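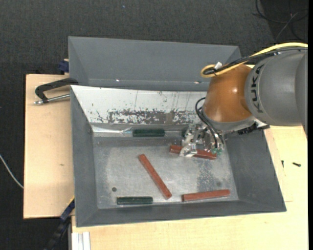 *Drerkport, January*

# koltari-trims

Trim and option data for the Koltari hatchback and the Flalov estate, one row per trim/engine/gearbox combo. 2,784 rows for the Koltari, 3,501 for the Flalov. CSV only, UTF-8, comma separated.

## Columns

- `model`, `trim`, `engine_l`
- `gearbox`: `man`, `auto` or blank. Blank = brochure didn't say, NOT manual
- `seats_heated`: 0/1, front only
- `wheel_in`: inches. Flalov goes up to 18
- `price_list`: before delivery and paint
- `src`: brochure page

## Known problems

- Flalov Tourer appears under 2 spellings (`Tourer`, `Tourer.`). Will fix, haven't yet
- towing weights missing for all the autos
- option packs got renamed mid-year, old names kept in `pack_old`. Dont join on it
- metallic paint priced seperately in the early brochures, bundled later. Check `src` before comparing
- Koltari base trim has no spare wheel in some rows and a space-saver in others, both are right, depends on the engine

## Loading

```
import pandas as pd
df = pd.read_csv("trims.csv", dtype={"gearbox": "string"})
```

Leave the dtype in.

## Licence, contact

CC BY 4.0. Credit Tamara Crăciun. Corrections by pull request please, with the brochure page.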